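Speaker notes, Tue 27 July. Coffee and the cup it goes in. 40 minutes plus questions.

Slides are plain on purpose. If the projector plays up again, carry on without it, only one slide matters.

## Before people sit down

Kettle filled and on. Grinder plugged in at the left-hand socket, the right-hand one is dodgy. Three jugs on the side table, lids off. Put the Cornik beans and the Jirnach beans in separate bowls and let people wander up and smell them while they find a chair. Don't tell them which is which yet!

Paper slips and pencils on the seats. They'll need them at the tasting.

## Opening (3 minutes)

Good evening, everyone. Hands up if you've had coffee today. Keep your hand up if you can remember what you drank it out of.

(Wait. Most hands drop. Enjoy this, it works every time.)

I love this subject, and I should warn you that I can go on about it until the building closes. I've been making coffee at home for 8 years, and for most of that time I put all my effort into the beans and drank the result from whatever was clean. A chipped mug from a petrol station. A measuring jug, once. Then I broke the petrol station mug, borrowed another from the back of the cupboard, and the same coffee tasted different to me. Rounder. I thought I'd made it differently, so I went back and did it again, and there it was again.

So tonight is about what sits on the table: beans, cup, saucer, spoon. We'll grind some, brew some, and then drink the same jug of coffee out of three different vessels, and I want you to write down what you notice before anyone near you says a word.

## Where the cups come from (5 minutes)

Keep this short. People like the history but the kettle is on.

- My favourite date is 1658. It's pencilled on the flyleaf of a household recipe book I bought at the Hung market, a later copy of an older book, and it sits beside a line about taking coffee "in a dish". Pass the photocopy round.
- Say clearly that I can't prove the date. I just like it.
- "A dish of coffee" is lovely to say out loud. Get them to say it.
- Small bowls with no handles: you held them at the rim and the foot. Show with the little white bowl. Careful, it's the last one of the set.
- Handles make life easier and cups get bigger. Saucers stay with us, and we still have them, even though half of us leave them in the cupboard.

If anyone asks about drinking from the saucer: yes, people did, to cool it. My grandmother did it with tea at the kitchen table and would not be told.

## Beans first (7 minutes)

Bring up the two bowls. Ask for guesses, darker or lighter, which will be more bitter.

The Jirnach is the dark one. I want people to look at the surface. A dark roast often has a shine on it, and that's oil that has come up through the bean. Pick one up, roll it between your fingers, and you may feel it. The Cornik is paler and dry to the touch, with a rough seam down the middle. Snap one in half if you can. (They can't, usually. Pale beans are tough. Dark ones crack quite easily, let them try both.)

Smell before grinding, then after. Pass the grinder round while it's still open. There's always a noise people make at this point and I won't spoil it by describing it.

Then my small sermon about keeping beans. Cool cupboard, lid on, buy less and buy it more often. A glass of beans on the table is a fine thing to look at for an evening, and then it goes back in the tin. Light and air are both hard on them, and clear glass left by a sunny window gives you the worst of the two.

Somebody will ask about the freezer. Fine, if it's a small sealed bag and you leave it shut until it has come back to room temperature. Don't get stuck here, it swallowed ten minutes last September.

## What you put on the table (10 minutes)

Slide up now. Leave it up through the whole section.

I get very excited about this part, so slow down. Read from the page if need be.

A pot-bellied mug holds its heat well and pushes the smell back up towards your nose as you tip it. Thick walls, warm hands. If you're a slow drinker, someone who reads two chapters before the cup is finished, start with one of those. Warm it first, though! A thick cold mug takes a surprising amount of heat out of the coffee in the first minute, so rinse it with hot water and tip it away.

Colour matters more than I expected. With a white inside you can see the coffee: how strong it is, whether it's cloudy, whether there's a reddish edge where it meets the wall. With a dark inside you can't see a thing and you're drinking on trust. My favourite arrangement is dark outside and white inside, so you get a bit of drama on the table and an honest look at what's in the cup.

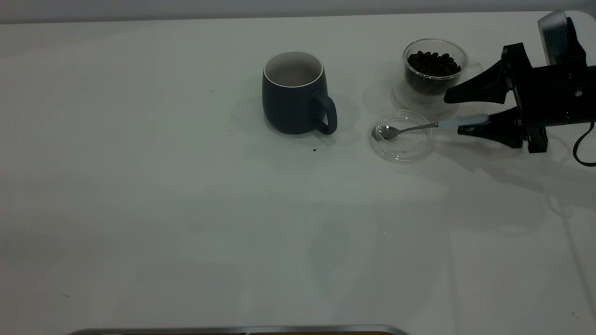 *Dark navy mug with a white inside, roasted beans in double-walled glass, and a silver-coloured spoon across a clear dish.*

Point at the rim of the mug and ask what they think it would be like to drink from. Rims are half of the pleasure. A thin one lets the coffee on to the front of your tongue quickly, and a fat one makes you open your mouth wider and the whole sip is slower. Run a finger round the cup you've got at home tonight and see which kind it is.

Then the glass. Double walls are a clever idea — two layers with a gap of air between them, so the outside stays comfortable to hold while the inside is properly hot. They weigh very little and you can see everything. I use mine for coffee with milk, where the colours are worth watching, and I'll admit that I also use it for beans when I want to show them off. They need gentle washing. I've lost two to a metal tap.

And please, a word for the saucer or the little dish. Where does your spoon go otherwise? On the table, in a brown puddle. A flat dish next to the cup holds the spoon, catches the drips, gives you somewhere to rest a biscuit. Clear glass is good if your table is pale and you like things to look calm. At home I use an odd lid that lost its jar years ago, and it does the job perfectly well.

Spoons: small and slim for stirring. Stir the jug as well before you pour, that's the one habit I'd most like people to take away. The coffee at the bottom of a jug is often stronger than the coffee at the top, so the first person served gets a weaker cup and the last gets the heavy stuff.

Ask: what does your own table look like in the morning? Let three or four people answer. The answers are always better than my material.

## Tasting (12 minutes)

Slide off. Lights up a bit.

One jug, one brew, three vessels each:

1. the thick mug, warmed
2. the thin glass
3. the paper cup

Use the Cornik for this, it shows the differences better. The Jirnach is so bold that it tastes of itself in anything.

Instructions to read out:

- Take a sip from each, in any order you like.
- Write one word for each. Any word. "Sofa" is fine.
- No talking till everyone has put their pencil down.
- Then go back to the first one and see if you still agree with yourself.

While they're tasting, stay quiet. This is very hard for me.

Afterwards, collect words for the mug, then the glass, then the paper. In the past the mug gets "soft", "sweet", "Sunday". The glass gets "sharp" or "clean". The paper cup gets "train", and I am delighted every single time. Don't argue with anyone's word. Somebody may find no difference at all and they should feel quite happy saying so.

Do mention that it's the same coffee and that temperature is doing a lot of the work. The glass and the mug cool at different speeds, so by the second sip you're comparing different drinks in a way. If there's time, taste again when everything has gone lukewarm. The Cornik turns almost fruity then, and people who swore they hated cold coffee ask for more.

Water on the tables for anyone who has had enough caffeine. Decaf in the green flask, same three cups.

## Something to try at home (3 minutes)

Go to your cupboard and take out every cup you own. Put them on the table, all of them, even the ones from the back. Pick the one you'd reach for on a bad morning and the one you'd put in front of a guest. Make one pot, fill both, and see if you've been giving your guests the better cup.

Then do the same with a friend's cupboard. It's wonderfully nosy.

If you want new cups, have a rummage in charity shops first. Look for a flat base that doesn't rock, no hairline cracks (tap it with a fingernail, a cracked one sounds dull), and a handle with room for your actual fingers. The Kitent pottery has a shelf of seconds by the door as well, small faults in the glaze mostly, and you can pick them up and hold them for as long as you like.

## Questions

Likely ones, with short answers so I don't wander:

- **Does the dishwasher ruin cups?** Glazed mugs mostly cope. Check the bottom for a mark. Double-walled glass, I wash by hand whatever the box says.
- **How do you shift brown stains?** Bicarbonate of soda on a damp cloth, rub, rinse. Very satisfying on a white inside.
- **Best size?** The one you finish before it goes cold.
- **Tea?** Yes, all of this works with tea. Come back in September.

Bowls, grinder and the little white bowl back in the blue crate, white bowl wrapped in the tea towel. Take the slips home and type up the words.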